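Zwischenbericht Projekt Kanel
Stand: 13. Februar 2022
An: Förderstelle Huvorent

Hallo zusammen,

seit dem letzten Bericht vom November ist einiges passiert, deshalb wird es diesmal etwas länger (ich versuche trotzdem, mich kurz zu fassen!). Das Wichtigste vorweg: Wir stehen bei 403 brauchbaren Vorführungen. Bis Projektende sollen es 1.000 werden, und mit dem jetzigen Tempo halte ich das für machbar, auch wenn der Januar zäh war.

Zur Fernsteuerung: Wir sind komplett auf das Steuergerät von Holovko umgestiegen. Vorher haben wir den Arm von Hand geführt, und das ging bei weichen Sachen ziemlich auf die Handgelenke, außerdem hatte man ständig die eigenen Finger im Bild der Handgelenkkamera. Jetzt sitze ich daneben, bewege den kleinen Arm, und der große macht mit. Nach einem Nachmittag hat man das drin. Nur das Schließen des Greifers fühlt sich noch schwammig an, dazu unten mehr.

Die Plüschtiere sind meine Lieblingsaufgabe und gleichzeitig die gemeinste. Beim Anfahren füllt so ein Kopf fast das halbe Kamerabild, und dann muss man aus ein bisschen Fell und Stoff erraten, wo man zupacken will. 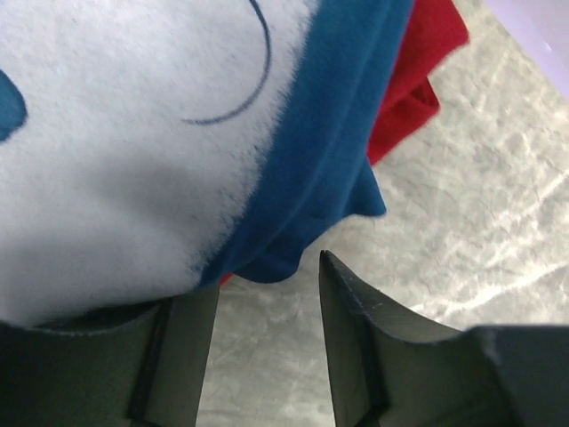
Plüschtier aus der Sicht der Handgelenkkamera, Greifer geöffnet

Ich fahre inzwischen viel langsamer an als am Anfang und halte kurz vor dem Zugreifen einmal an. Klingt banal, aber die Aufnahmen sind dadurch deutlich gleichmäßiger geworden, und Ledis (unsere Software für Aufzeichnung und Sichtung) schneidet die Abschnitte endlich an den richtigen Stellen. Früher musste ich fast jede Datei nachbearbeiten, das war wirklich kein Spaß.

Bei den Textilien arbeiten wir an der Kante: Stoff mit den Fingerspitzen fassen, anheben, ablegen. Glatt liegende Ränder sind überraschend schwierig, Falten dagegen dankbar. Ich nehme beides auf, sonst lernt das Modell nur die bequemen Fälle.
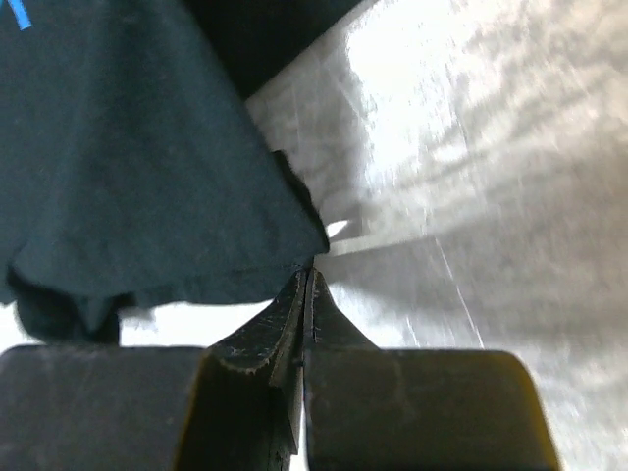 Stoffkante zwischen den Greiferspitzen

Was noch hakt: Man spürt beim Steuern kaum, wie fest der Greifer drückt. Ich kneife deshalb aus Vorsicht eher zu stark, und das steckt dann natürlich auch in den Daten. Holovko hat ein Update angekündigt, einen Termin habe ich noch nicht. Die Fingerspitzen sind außerdem ganz schön verkratzt, ich würde gern 2 Ersatzsätze bestellen, das Geld dafür wäre im Posten Verbrauchsmaterial noch da. Bitte kurz Bescheid geben, ob das so in Ordnung geht.

Als Nächstes kommen 40 Vorführungen mit einer zweiten Person am Steuergerät dran. Bisher steckt ja praktisch nur mein Stil in den Daten, und ich bin sehr gespannt, wie unterschiedlich das aussieht! Danach trainieren wir einmal komplett neu und schicken euch die Auswertung zusammen mit der aktualisierten Kostenübersicht.

Viele Grüße aus dem Kanel-Labor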